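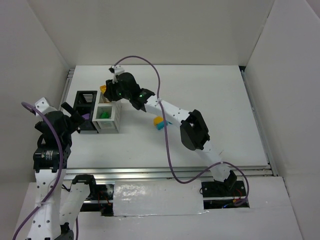

Budgeting for a tabletop robot cell

Budgeting for a tabletop robot cell is the work of figuring out what a small bench with one or more robot arms will cost to buy, set up and keep going. The term is used mostly by schools, small workshops and research groups, where the people doing the buying are often the same people who will be tightening the screws later on. It covers the arms themselves, of course, but also the table, the walls, the wiring, the things the arms pick up, and a good deal of patience.

Arms and grippers

The arms are usually the largest single line. Many buyers start out planning for one arm and end up with 2, and a pair can share a table for jobs such as sorting small objects into baskets. It is wise to ask early whether the quoted price includes the gripper, the base plate and any brackets (a surprising number of quotes leave at least one of these out!). In the planning guide kept by the Cometville workshop, every arm gets its own page, so that a missing bracket shows up before the order goes in and not after.

Table and enclosure

A flat top, metal rails along the edges and plain walls on three sides make up a common layout. Grooved aluminum rail is popular, and parts can be clamped to it and moved again when plans change, as they nearly always do. Pale walls and a pale tabletop are often chosen where cameras will be used, and they cost very little compared with everything else. The Trekance bench, put together in June, came to 718 dollars for its table, rails and walls, with 200 dollars of that going to rail alone.

Cables and small parts

Cables deserve a line of their own, and they seldom get one. A cable that follows a moving arm needs enough slack to let every joint turn freely, so it has to be bought a fair bit longer than a ruler laid along the arm would suggest. Ties, connectors, spare screws and tape belong here too. Sirunach, a small supplier of bench kits, sells these together as a starter box, though plenty of groups prefer to fill a drawer bit by bit.

Objects and baskets

Slotted baskets with a divider, in two different colors if possible, are cheap and handy for sorting work, and so are small bright objects in assorted shapes. Buyers should expect to replace these now and then.

Running costs

Repairs, replacement fingers and staff time carry on long after the first invoice has been paid. The Hodoroagă method, named for the shop where it was first written down, sets aside 400 dollars per arm each year and lets whatever is left roll over into the next one. Some planners find this a little generous for a new cell and rather tight for an old one.

See also: Bench layout; Cable management; Gripper selection; Spare parts planning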